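Lolanance Interiors
Home / Partitions / Glass walls and doors / Tristden

Tristden glass wall and doors, black metal frame

Product no. 284
Made to order
Price on request

Tristden is our system of glass walls and glass doors for offices, studios, workshops and teaching rooms. The frames are of metal, powder coated in matt black, and they hold clear glass from the floor profile up to the head profile. You can order a wall alone, a door alone, or a complete side of a room with as many doors as the plan allows.

Many of our customers come to us with a large room which they wish to divide without losing the daylight. Others have already a plasterboard wall and are tired of it. Tristden is suitable in both cases. In the second case please tell us what is inside the old wall (sockets, pipes, a light switch), as we do not do the electrical work.

What is delivered

Metal profiles, cut to the measures of your drawing
Glass panels, toughened or laminated
Rubber seals in black
Door leaves with hinges, fitted and tested in our workshop
Handles and lock cases for all doors
Fixing set for concrete floor or for timber floor (please say which)
Assembly instructions in English

What is not delivered

Silicone, paint for the neighbouring walls, door stops, film or lettering for the glass. Door stops we can add to the order if you write it in the comments field.

The doors

A door leaf is up to 1,000 mm wide. We are sometimes asked for wider ones, and we make then a double door, where the two leaves meet in the middle. The weight of a wide single leaf is hard on the hinges and after some years it starts to hang.

The leaves open to one side only, inwards or outwards. On the order form you find a small drawing with four kinds of opening. Please look at it while standing in the corridor, with the hinges on your left or on your right, and mark the one that you see. A wrong hinge side is the most usual mistake in the orders we receive and the leaf cannot be turned afterwards.

Handles: long vertical bar or short lever, both in black. The long bar is not available together with a lock in the middle of the leaf, only with a lock at the floor.

The glass

Clear glass is the standard. Satin glass costs more and lets the light through, but you do not see clearly who is behind it. Some customers take satin glass for the lower panels and clear for the upper ones. It is also possible to order everything clear and put film on it later, which is cheaper and can be taken off again.

Laminated glass is the better choice when you want less sound to pass. Please do not expect a silent room. A glass wall of this type makes talking on the other side softer, but a loud voice or a drill is still heard. For meeting rooms with private talks please ask us about our Arsenault wall, with two layers of glass and an air space between them.

Floor and ceiling

The floor profile is screwed down, so the floor under it must be finished before we come. Uneven floors are no problem as long as the difference is small, and we put packing under the profile where it is needed. If there is underfloor heating, we need the plan of the pipes or we will glue the profile.

When you plan the room, think also about floor boxes and cables. A cable must not go under a door leaf. Put the floor boxes some distance into the room, away from the swing of the doors.

Suspended ceilings do not carry the wall. The head profile must be fixed to the real ceiling or to a steel section, and the ceiling panels are cut around it.

Cleaning

Warm water, a drop of washing-up liquid and a soft cloth are enough for the frame. For the glass use what you use for windows. Please no scouring powder and no steel wool on the coating. In October, before the heating is on for the whole winter, it is good to look at the seals and press them back where they came out of the groove.

Scratches in the black coating can be repaired with our touch-up pen (made by Hirnel). Shake it well and put two thin coats. One thick coat will shine and you will see it more than the scratch.

In use

A long wall with doors in one line works well beside an open working floor. People walk along it and in the room you keep the whole floor for your work. 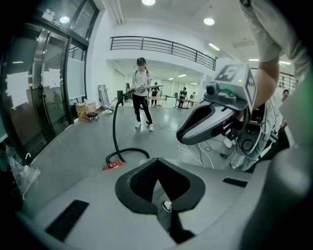
Glass wall and doors with black metal frames, beside a grey floor.

Measuring and delivery

Send us a sketch by hand with the width and the height, each measured at both ends and in the middle. We answer with an offer in 7 working days. After you accept, our fitter comes to measure again, and only then is the glass cut. From this visit it takes four weeks until delivery.

The glass panels are heavy and are carried in by our own people. We need a free way from the street to the room and, if there is a lift, its inside measures. Stairs with a narrow turn should be mentioned in the order.

Contact

Technical questions: Zbigniew Cieślak
Offers and delivery dates: Carter McIntyre

Please write the product number in the subject line of your message.

Page last changed: January 26, 2024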